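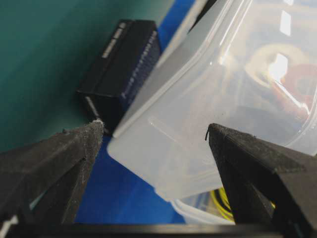 Noise limits for the Saturday market, what do you think?

emorsy_beritholm
Hello all. I moved to Beritholm in February and I live above the square, on the Cordeiro bakery side. The Saturday market starts to unload at 5 in the morning. I like the market very much and I buy my vegetables there, but the metal carts on the stones are terrible. Is there a rule for this? I wrote to the town office and received only an automatic answer.
Ehab Morsy

tinroof
Rule says no unloading before 6. It has said that since 2000 and I have never seen anyone follow it.

plumline
You moved above a market. What did you expect?

emorsy_beritholm
I expected a market — I did not expect it at 5. The person who rented me the apartment said 7.

old_kettle
plumline, that's a bit harsh. I sold cheese there for 3 years and we came early because the good spots by the fountain went first. Give people fixed spots and half of them would sleep later.

plumline
Fixed spots were tried. The small growers all ended up behind the parking lot and two of them quit. I would take the noise over that.

old_kettle
They were given out by seniority, that was the problem. A draw every month would be fair.

tinroof
A draw means my regulars can't find me. No thanks.

emorsy_beritholm
Thank you for explaining, I did not know this history. May I ask about the wheels? In my former town the sellers used carts with rubber wheels, and it made a big difference. I would even pay a little for it.

marrow_and_leek
I changed mine last spring. Up to 2 hours of work if the bolts are rusty, and mine were. Much quieter on the stones, but they drag when it rains.

plumline
Rubber wheels I have no quarrel with. Moving the hours I do.

emorsy_beritholm
marrow_and_leek, which size did you buy? I can ask the flower seller under my window if she wants a set.

marrow_and_leek
I'll measure them tonight and post it here.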